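Accueil | Cuisine | Salle de bains | Atelier | Contact

Entretenir les joints d'une mosaïque murale 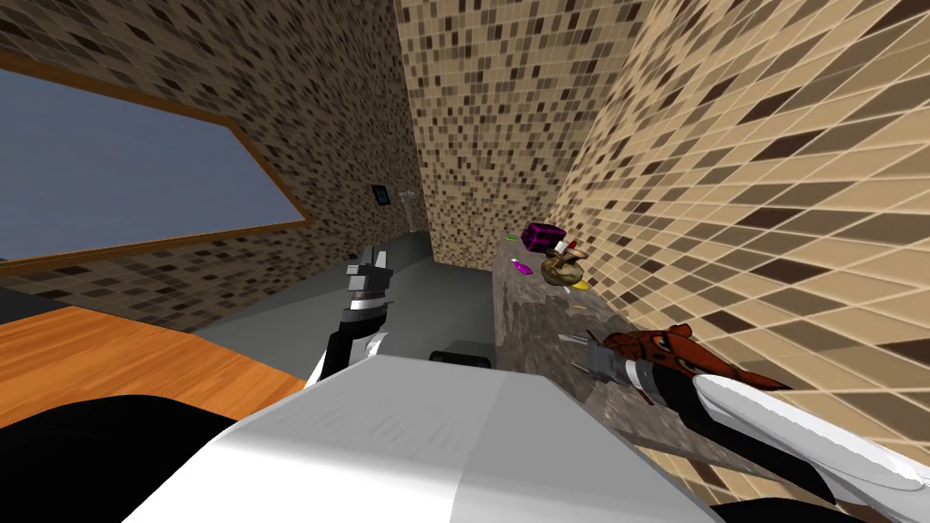
Hüsnü Aksoy déconseille le vinaigre sur les joints ciment : employé chaque semaine, il les creuse et les rend farineux. Son mur a dû être repris au bout de 12 mois.

La remarque est fondée. Un joint ciment est alcalin, et tout acide l'attaque, même dilué. Pour l'entretien courant, on s'en tient à l'eau tiède et au savon neutre, avec une brosse nylon à poils courts. Rincer, puis essuyer au chiffon microfibre.

Taches grasses près du plan de travail : pâte de bicarbonate et d'eau, dix minutes de pose, brossage dans le sens du joint. Pas de poudre abrasive sur la pâte de verre, elle raye.

Joints noircis : percarbonate de soude, une cuillère à soupe par litre d'eau à 40 °C. Appliquer au pinceau, laisser agir un quart d'heure, rincer deux fois. Porter des gants — le produit est irritant — et ne jamais le mélanger à un autre nettoyant.

Reprise d'un joint friable :
Gratter sur deux millimètres au moins avec un grattoir étroit.
Aspirer la poussière et humidifier légèrement.
Garnir à la raclette caoutchouc, en diagonale des tesselles.
Passer l'éponge essorée dès que le mortier tire, puis attendre 24 heures avant tout lavage.

Les angles entre deux murs se traitent au silicone sanitaire. Le mortier y fissure au premier mouvement du support.

L'hydrofuge se pose sur joint propre et sec. J'applique celui de Temard en deux couches fines, une fois par an, en décembre. Essuyer l'excédent sur les carreaux avant séchage, sinon il laisse un voile.

76 partages | 12 commentaires

Ce site utilise des cookies. Accepter | Paramétrer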